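Stedura Building, Second Floor Supply Working Group
Minutes, February meeting, 9:30 a.m., table room 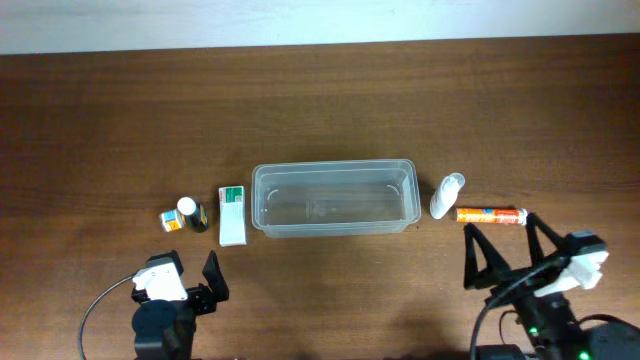
Chair: Marlene Caldeira. Minutes of the January meeting were accepted with one correction: the shelf order reference is 2253, previously entered as 2235.

1. Medicine storage
The group reviewed the proposal to keep shared medicine and small care items in clear plastic containers, one per floor. The present arrangement is a drawer in the copy room with no list and no divider. Items are stacked two deep and expiration dates cannot be read without emptying the drawer.

Agreed: open rectangular container, clear walls, no lid. Lidded containers from Bastos were considered and set aside — the lid adds a step and the cabinet door already closes.

2. Packing order
Flat medicine boxes go in first, standing on the long edge against the back wall, printed end up. Small bottles next, caps up. Cube-shaped boxes fill the left end. Tablet tubes may lie flat in front. Spray bottles are to be stored upright where the shelf height allows. Where it does not, they go on their side at the right end with the nozzle toward the corner.

M. Caldeira asked whether boxes could be discarded to save room. Not agreed. Dosage leaflets stay with the product and the box stays with the leaflet.

3. Labels
Label on the short side of the container, facing out. Text to give floor, cabinet number and month of last check. Brakitent label stock is on hand, 300 pieces, order 1829. No further purchase needed this year.

4. Checks
Contents to be taken out and laid on the table every second month, compared with the list, and repacked. Anything past its date goes to the Ritbridge pharmacy return point, not to the trash. The list is kept in the cabinet, with a copy in the shared folder.

5. Cabinet lock
Deferred. The quote covers the full building and exceeds the $3000 limit for this group. A price for the second floor alone is to be requested.

Actions
M. Caldeira: request revised lock quote; print labels.
Second floor desk: clear the copy room drawer before the next meeting.

Meeting closed 10:15 a.m.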